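Drap-housse Limell : mon avis après un mois de nuits dessus

J'ai craqué en mai, un soir où je n'arrivais pas à dormir (évidemment), pour le drap-housse Limell de chez Zelside. 45 euros, livré en 5 jours.

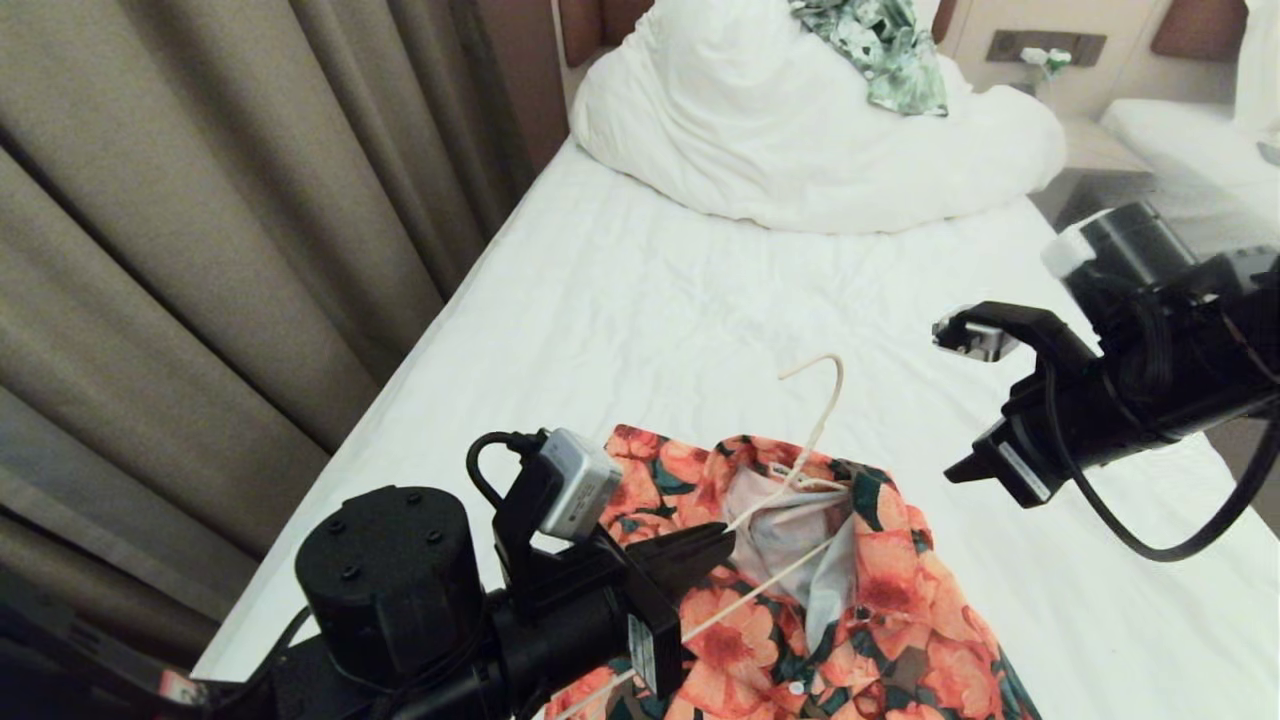
Je sortais de deux ans avec un Lillus premier prix qui sautait des coins dès que je me retournais, donc je partais de loin ! Le Limell, lui, tient. L'élastique fait tout le tour, les bonnets sont profonds, et même avec mon surmatelas ça ne remonte pas. Le toucher est un peu raide au déballage – comptez trois lavages – et après c'est un bonheur, frais sans être glacé.

Côté moins : il froisse. Moi je ne repasse jamais mes draps, donc bon, mais les maniaques vont souffrir. Et puis l'étiquette gratte, je l'ai coupée le deuxième soir. Pas de taille en 188 non plus pour les lits un peu spéciaux, ma sœur a dû prendre un Dunleavy, nettement plus cher.

Lavé à 60, il n'a pas bougé. J'en reprends un deuxième dès qu'il repasse en promo, et cette fois je tente le gris !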